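# Workshop tips: when the arm grabs the wrong thing (and won't let go)

I've had a few messages asking what happened with the sorting arm back in October, so I'm finally writing it up, along with the bits I've changed on the bench. Make a brew, it's a long one!
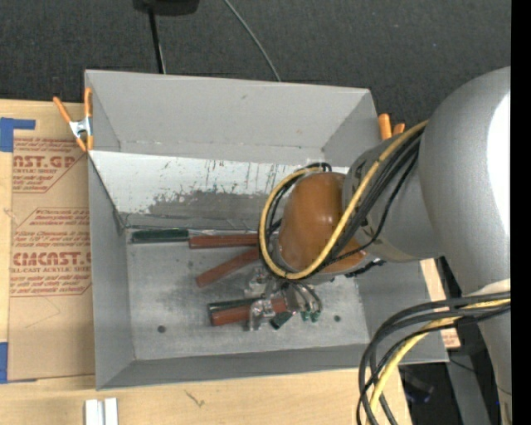 *The arm over the tool bin, with the red and green handles on the floor of it.*

Right, so the job sounds dead simple. Tools go in the bin any old how, the arm picks them out one at a time, and I get a tidy bench without bending down. It had done 1,339 picks by my log (I'm a bit sad like that) and I'd stopped watching it properly. You can guess where this is going.

It went in for a screwdriver, closed on two handles at once, and came up with both of them crossed. One slid out halfway up, caught the cable loop at the wrist and hung there. The arm didn't know anything was wrong and carried on turning, with the cable getting tighter and tighter and me on the far side of the room holding a sandwich. I got to the stop button in about 7 seconds, which felt like a week. One bent connector, one chewed cable jacket, and a screwdriver that landed point first in the bench where I often put my hand. No blood, but I went a bit cold.

So, tips!

**Spread the tools before you start.** Handles lying next to each other are the worst thing you can give a gripper. I give the bin a good shake now, then go in by hand (arm switched OFF at the wall, not paused) and pull apart anything that's crossed.

**Look at your cable loop.** You need some slack at the wrist or it can't turn, but a big floppy loop is a hook waiting for something to hook. Turn the wrist slowly all the way one way, then all the way back, and watch where the cable goes. Tie it where it doesn't need to move and leave it alone where it does. My mate Sajib Liyanage ties his with strips of old bicycle inner tube and swears by it. I use hook-and-loop ties and change them when they go fluffy.

**Clamp the bin.** Mine used to creep along the table a little with every knock, and the arm was still aiming at where the bin used to be. Two spring clamps on the sides, orange handles up so I can find them quickly, and it's been much better behaved. Check them each morning, they do work loose.

**Turn the grip down.** I had mine set to 80 per cent because I thought tighter meant safer. Wrong! It squeezes round things you never meant it to pick up. Start low and creep up until it just holds your heaviest tool.

**Put the stop button where you stand.** Mine was where the lead happened to reach. I've bought a longer lead. Cost me next to nothing and I should have done it on day one.

**Don't catch anything.** If it drops a tool, let it drop. I know, I know, you'll reach for it anyway, so practise stepping back a few times with something soft like a rolled-up cloth until it feels natural.

**Wipe the bin out now and then.** Metal floors get scuffed and cloudy, and I reckon mine confuses things when the lamp is straight overhead. Moving the lamp round to one side helped a bit. Shanthi Khan says matt paint is the answer, but I haven't tried it, so if you have, drop me a line and tell me which sort sticks.

Next job is a proper cover for the wrist cables. I've got an old wetsuit sleeve in mind for it and I'll post how I get on.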